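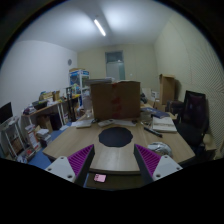

When Liam Heywood wrote to us after his first order, he told us that he had spent four years looking for his stapler every morning, and that after one evening with our desk plan he had stopped looking. He also asked why we do not put the name of our company on the front of the price list, as he had to search for us again. It is a fair remark, and we have since corrected the price list.

About Clirko

We are Clirko, a small company which helps people to put their office desks in order. We come to offices and to homes, we sort what is on the desk together with the person who works there, and we leave a plan which can be followed afterwards without us. We also sell a modest range of trays, boxes and labels.

The work sounds simple and very often it is simple. A desk collects things. A parcel arrives and is opened there, and the box remains for a month. The remote control for the air conditioner has no place, so it lives between the papers. A pen is put down in the middle of a telephone call. A plastic bag from the shop stays at the corner. None of these things is a problem alone, but together they take the place where a person should write and think.

How we began

The company was started by Alasdair Tennant, who worked for many years in the office of a furniture importer. In that office it was his duty to prepare the desks for new colleagues, and he saw that a new desk looked the same as the old one after three weeks. He began to write down what was lying on each desk and what had no home. The notebook with these lists is still in our cupboard. It has 113 pages and the handwriting is not easy to read.

I joined him in the second year. English is my third language, and I write the letters and these pages, so please excuse me if a sentence is sometimes a little stiff. Alasdair reads everything before it is published, but he says he does not like to change my style.

Our first customer was an accounting office with five rooms. We had one visit planned and we needed four, as we had not understood how much paper an accountant must keep by law. From this we learned to ask many questions before we come. Our form has become long, and some customers complain about it. We are trying to make it shorter.

What happens at a visit

A normal visit takes 60 minutes for one desk. We ask that you do not tidy before we arrive. It is polite of people to do it, but then we see a clean desk and not your real one, and the plan will be made for somebody who does not exist.

First we take out the cardboard. Boxes are the biggest things on most desks and they hide what is behind them. If a box is empty, we flatten it. If it is half full, we ask what is still inside, and the answer is usually a cable, an invoice or a second pair of something. Tall boxes which stand against the wall behind the chair are included in this, even when the customer says they belong to another department. The chair must be able to roll back.

Then we do the flat things: paper, books, folders, trays. A thick book can stay on the desk if it is opened every week. If it is not opened, it goes to the shelf. Loose sheets are put in one tray only. Many people ask us for three trays with nice labels, and we do sell them, but we advise to begin with one and to empty it every afternoon before 4 o'clock.

The small things come last. Pens, remote controls, keys, chargers and telephones all need a place which you can reach with your hand while sitting. We mark this place with a mat or with a shallow dish. A mat in a dark colour works well on pale wood, as the eye finds it quickly, and I like the ones with a shaped edge, although Alasdair finds them too decorative. The mat has one rule, that nothing larger than a hand may be put on it.

Finally we draw the plan. It is one page, made by pencil, and it shows where each thing sleeps at night. You keep the original and we keep a copy, so that you can phone us in half a year and we will know your desk.

What we sell

Our own tray is called Hegde. It is low and white, it has no lid, and it can be washed in the sink. The Bekton is a folding box for the things which leave the office, for example returns and parcels. We chose a folding one so that it would not become one more box standing in the room. Driltititz is our label set, with 527 small labels on paper that can be peeled off without marking the wood. The name was the winner in a competition among our customers' children, and we have to spell it slowly on the telephone.

We do not sell desks or chairs. If your chair is broken we will tell you, and we can give the address of a good repair shop.

What we do not do

We do not throw away anything without your yes. We do not read your papers, we only look at the heading to know the kind of paper. We do not photograph a customer's desk unless it is agreed in writing. Also we do not work on computers, so the files on your screen stay with you.

Some people are comfortable with a full desk and work well at it. We have met many of them, and one is Alasdair's brother. When we think that this is your case, we will say it at the first call, and there is nothing to pay.

Where to find us

Our workshop is at unit 1313, on the ground floor, behind the tire shop. The colour of the door is green and the bell is on the left side, a little low. In August we close for two weeks, and in that time letters are answered by me from home, more slowly than usual. Small orders can be picked up in the morning from 9 o'clock until noon. Larger orders we deliver ourselves, and we take the cardboard back with us when we go.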